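Robots on the Lorkilbridge packing floor: your questions, answered by people who work here

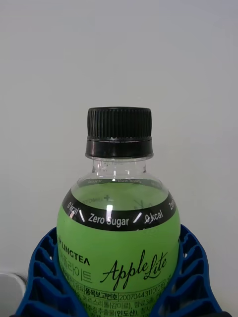
A bottle of AppleLite in the grip of one of the new arms.

These answers were put together by the staff reps at the Lorkilbridge drinks warehouse. Management has its own FAQ, which you'll find pinned beside the time clock. We read it, and then we kept getting the same questions in the lunch room, so we wrote this one. Where we don't know something, we say so.

What has been bought?

Four arms from Condeck, leased and not bought. They go on the mixed-case line, where single bottles are picked and put into variety packs. The software that tells them which bottle goes where is called Bokico. The full-case lines and the loading dock stay as they are for now. "For now" is management's wording and we asked twice what it meant. We were told there are no plans, which we've been told before about other things.

Will anyone lose their job?

The company says no permanent position will be cut as a result of the arms. We have that in writing, and it covers permanent staff only. It says nothing about casuals or agency workers, and it says nothing about whether people who leave will be replaced. If you're a casual and your hours have dropped since July, please tell a rep. We want to see the pattern on paper before we raise it.

Why start with bottles?

The sales pitch was that small plastic bottles are the dull, repetitive part of the job. Fair enough, they are. They're also one of the few jobs on the floor that can be done sitting down, and several people with bad backs or knees were moved there for exactly that reason. Where those people go now is a question we've put to the site office and we're still waiting for a proper reply.

Do the blue fingers crush the bottles?

They're an open lattice of ribs, and they curve around the sides of the bottle. Condeck says the shape lets them give a little when they close. We'd like to see how they look after a winter of double shifts. The supplier's demonstration used nice new bottles, one at a time, with a plain wall behind. Our totes arrive with bottles on their sides and the odd one leaking, and that's the test that matters to us.

Can it read the label?

Bokico has a camera near the gripper and is supposed to match each bottle to a stored picture. Take the AppleLite: green label, Korean printing, "Zero Sugar" and "0 kcal" on a black band near the top. A person who has packed it for a week knows it by the colour without reading a word. The system has to be taught, and it has to be taught again whenever a supplier changes the artwork. Guess who does the teaching. It's on the floor staff's task list already, with no change in pay grade.

How fast is it?

Management's poster says 2947 bottles in a shift. We asked how many of those were picked again by hand after a miss, and whether the shift included cleaning and restarts. There's no answer yet. Until there is, treat that number as advertising. No one should be told to match it, and if a supervisor quotes it at you as a target, write down when and where.

Is it safe to work beside?

The arms are meant to slow down when someone steps inside the yellow line. Two things bother us. The line runs through the route people use to get to the washrooms, so the arms will be slowing down all day, and we can see pressure building to "stay clear" and walk the long way on your own break time. Also, the training so far has been a video. We've asked for hands-on practice with the emergency stop for everyone on the floor, cleaners included.

Please don't reach in to free a stuck bottle, even if the arm looks like it's finished. Press the stop and call the line lead.

Does the camera record us?

We were told it looks only at bottles. We were also told that images are kept "to improve performance," and no one could say for how long or who at Khan, the firm that looks after the system, can open them. We've asked for a written policy. If your hands or face are being saved somewhere, you have a right to know it.

Is there anything good about it?

A few of us think so. Wrist strain is a real problem on that line, and if the arms take the worst of the twisting, we'll be glad of it. Some younger staff would like to learn the maintenance side. We'd support that, provided the training is paid, happens in work hours and is open to everybody.

What can I do?

Keep notes. Jams, wrong picks, near misses, times you were called over to help a machine in the middle of your own work. There's a notebook at each end of the mixed-case line. Put the time down and what happened, and leave your name off if you'd like to. The reps read both books before every meeting with the site office.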